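# Budgeting spare finger pads for two hand-held grippers, food handling

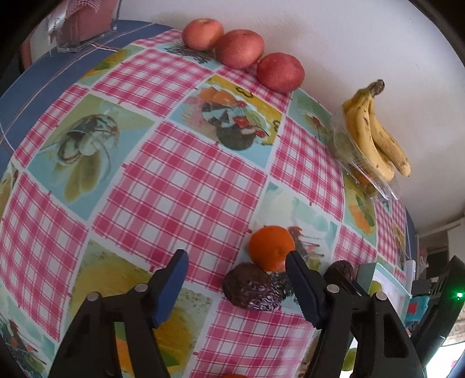 How many spare pad sets should I put in the first order for two grippers?

Order four sets, two per gripper, and reorder when the second-to-last set goes on.

**tmarsh_ops**

Posting the full background, as the short version above came from a phone call with a reseller and I'd like it checked by people who run this kind of equipment.

We are planning a small produce and bakery handling project to start in April. The items are mandarins, apples, bananas, and individually wrapped cakes. The work is done at ordinary tables with whatever cloth is on them. I have two quotes for hand-held grippers with two fingers and soft pads:

- Cedgate: 600 per unit, pads sold separately at 18 per set
- Fenda: 690 per unit, one pad set included, replacement pads only as part of a complete finger assembly at 90

Two units from either supplier fit under the equipment line. What I can't estimate is consumables over the first season. The reseller gave the four-set figure without asking what we would be picking up. I also don't know whether to budget for a second finger geometry. A mandarin and a foil-wrapped cake are close in size, but one rolls and the other crushes, and I would prefer not to buy two kinds of finger if one will cover both.

**Emil Stöckli**

Four sets is low for food. It is a reasonable number for boxes and rigid parts.

Pads in food work are retired for surface condition long before they tear. Sugar, peel oil, and frosting change the friction, and cleaning agents change it further. We ran Kälin units on citrus and baked goods and replaced pads on a fixed schedule, every two weeks per gripper, regardless of appearance. Take your season length in weeks, divide by two, multiply by the number of grippers, and add one set per gripper for accidents. For an 18-week season that gives nine changes each, so 18 sets plus 2, or 20 sets. At the Cedgate price that is 360.

Run the same count against Fenda and the comparison is over. The included pads cover the first fitting on each unit, which leaves 18 assemblies at 90, or 1,620, on top of a higher unit price. The assembly probably includes the screws and the finger body, but you don't need those every two weeks. Ask Fenda in writing whether they will sell the pad alone. If they will, get the part number on the quote.

On geometry: buy one kind of finger. Soft pads at low closing force will hold a mandarin, and the same setting is acceptable for most wrapped cake. Bananas are a separate matter. Decide now whether you are lifting single fruit or a bunch, as a bunch may exceed the opening width and usually exceeds the comfortable load at the wrist. Check maximum opening before you check anything else on the data sheet.

Other lines people leave out:

- a hex or Torx driver that fits the finger screws – keep one with each unit
- thread locker, low strength
- a sealed box for clean pads
- the food itself, which has to be replaced more often than the pads

**villetti_user**

We have the Villetti ones and never changed the pads, they're fine. We only do apples though. Shipping was slow so order early.

**tmarsh_ops**

Thanks, both. Season is 18 weeks, so the example applies as written. I have revised the line to 20 sets and added drivers. Fenda replied this morning that pads are bonded to the finger and not sold alone, so the order goes to Cedgate. Bananas will be single fruit. Still waiting on the maximum opening figure for the larger apples.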